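Pantry and break room check, Miranda building, room 300
Date: 14 July 2021
Checked by: Lourenço Teixeira

Floor: no trailing mats OK, power adapter and cable to be picked up
Table stable, cover lies flat: OK
Jar lids closed: OK. Contents not labeled, please add name and date.
Bottled water stored away from cleaners: OK
Shelf load under 40 lb: Not checked, scale missing
Bowls free of chips: OK
Basket slots clean: OK, wipe again in January

Follow-up: Valeriano Manzano to order jar labels. 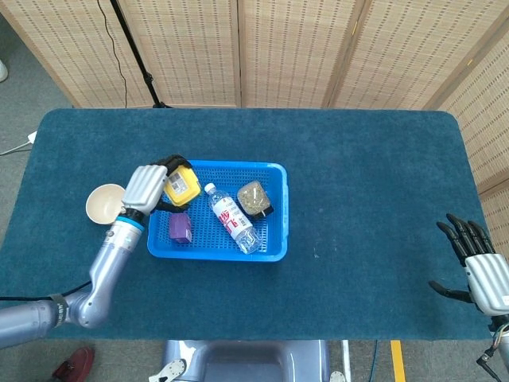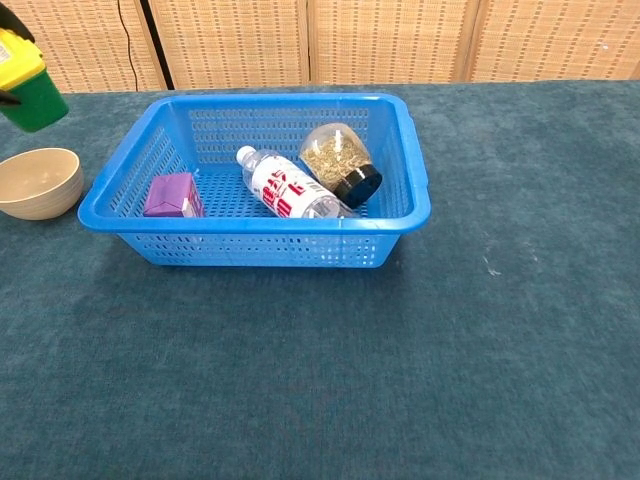

Blue basket with purple box, water bottle and jar; bowl to the left.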